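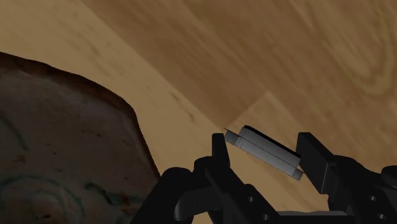 The Değirmenci sawmill open day, Setereck
Posted Mar 5, 2023

I had been meaning to visit the mill at Setereck ever since my sister-in-law came home with a breadboard from there and talked about it all through dinner, so when the open day came round again I put my name down the same morning. It's a pretty drive out from Kivasgate, 45 minutes if you don't get stuck behind a tractor (I did, and I didn't mind much, as it gave me a good look at the river).

They take you around in groups of 15, and ours was led by Sum-yee Ho, who runs the drying sheds and clearly loves every board in them. She started us off in the yard, where the logs lie under sprinklers all summer long, and told us there has been a mill of one kind or another on that bend of the river since 1541. The present building is much younger, of course, but a piece of the old stone channel still runs under the floor, and they've put a grate over it so you can lean down and hear the water. I could have stayed there half an hour!

The big saw was switched on for us twice. You wear ear protection and stand behind a yellow line, and even so you feel it in your knees. What surprised me was how slowly the log moves – I had imagined something quick and violent, and it was more like watching somebody slice a very good ham.

After that came the sheds, which I liked best. The boards are stacked with thin sticks between them so the air can get through, and the thicker oak had been sitting there since a year ago December. Sum-yee let us try the moisture meter and then had us guess which of two boards was ready by knocking on them. I got it wrong, and so did a gentleman who told us he'd been a carpenter all his life.
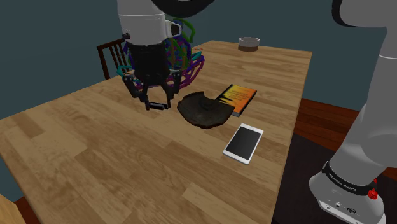 Lunch was lentil soup and flatbread in the old office, and then there was time to wander through the offcuts barn. Everything in there has a number chalked on it, and I fell for number 206, a short piece of walnut with a wavy edge that is going to be a shelf in our hallway once my husband finds his level. Bring cash for the barn, and wear shoes you don't care about. The parking field was very soft, and I'm still getting the mud out of mine.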